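Home > Kitchen & Table > Looking After Wood

Search tips and guides Go

Living with a pale wooden table

My mother-in-law, Paraschiva Ardeleanu, kept one dining table for her entire married life and never put so much as a coaster on it. It looks magnificent. Mine is considerably younger and has already had more treatment than I have. What follows is what I've picked up from her, from the man who sanded it, and from my own errors, which were the most instructive and the most expensive.

Daily wiping

A cloth wrung out until it has given up all hope, then a dry one straight after. Go with the grain. If you wipe across it you leave crumbs lodged in every little ridge and you'll find them with your sleeve later. A drop of washing-up liquid in the water is fine. Spray polish is not, at least on oiled wood: it builds up into a sort of tacky film that collects fluff, and then you are no longer the owner of a table, you are the owner of a lint roller.

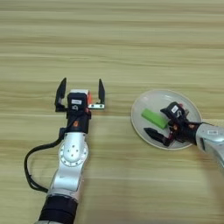 Finding out what finish you have comes before buying anything. Put a drop of water somewhere out of the way and go and do something else for a bit. If it's still sitting up in a bead, you have varnish or lacquer, and you can skip most of this page. If it has sunk in and left a dark patch, you have oil, wax or wishful thinking. Look at the seams too. A straight, thin one between boards, like the one running across behind the arm, is a perfectly respectable thing for a table to have, but it's where spilt tea goes to retire. Run a wooden cocktail stick along it now and then and never, ever a knife.

White rings

These are damp trapped in the finish, usually from a mug. The old cure is mayonnaise, left on overnight. I've tried it. It does work, slowly, and the kitchen smells like a sandwich until lunchtime. A cool iron over a folded tea towel is quicker - a few seconds, lift, look, repeat. No steam. Iulian Pîrvu, who did our sanding, uses a hairdryer and a great deal of patience, and I have only the hairdryer.

Dark rings are another matter. They've gone into the wood itself and you'll have to sand, or buy a fruit bowl of the right diameter.

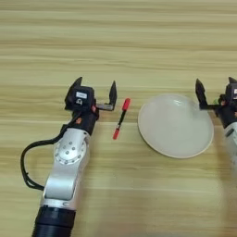
A fruit bowl is also handy for scorch marks, wine and whatever children do with beetroot. Put felt pads under it first. The stick-on ones come off in warm weather and travel, so I cut mine from an old hat and fix them with wood glue.

Oiling

Twice a year is plenty. I do ours in December, before the relatives, and again when I remember. I've been through a tin of Ulto and most of a tin of Fladik and couldn't tell you the difference blindfolded, except that the Fladik lid is impossible. Thin coat, wait a quarter of an hour, wipe off everything you can. Then wipe again. Kerubo Muli wrote in to say she left hers on thick "to feed the wood" and had to eat standing up for 6 days.

Please lay oily rags out flat outdoors to dry. They can heat up and catch fire by themselves in a heap, and this is the one paragraph on the page where I'm not being funny. 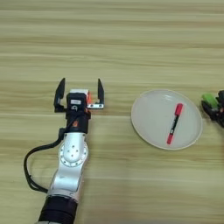 Page last changed: Aug 18, 2022

Ink and crayon

Try the mildest thing first. For crayon, a plastic card to lift the worst and then a soft cloth with a little warm soapy water. For ballpoint or felt pen on varnish, a cotton bud with a dab of surgical spirit, tested underneath beforehand, and stop the minute you see colour that isn't ink. On oiled wood the spirit will take the finish off along with the drawing, so you'd be re-oiling that patch anyway. Bianca Nistor swears by a pencil rubber for faint marks. It took me most of an evening to remove one moustache. 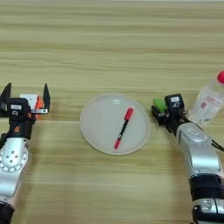
Permanent marker on bare wood is, I'm sorry to say, well named. Sand lightly with the grain, fine paper, and go a bit wider than the mark or you'll get a dip that every pea will find.

Sun

Pale wood yellows, or darkens, or both, and it does so neatly round anything you leave in one place. Move the runner. Turn the table end to end when you clean the windows, if you clean the windows.

Filed under: Wood, Tables, Stains & Spills

Related tips
Getting candle wax out of practically anything
Chopping boards: when to give up
Morena Serra on rescuing a wobbly chair
The Cozma drawer that sticks
Readers' letters: limescale in Otbridge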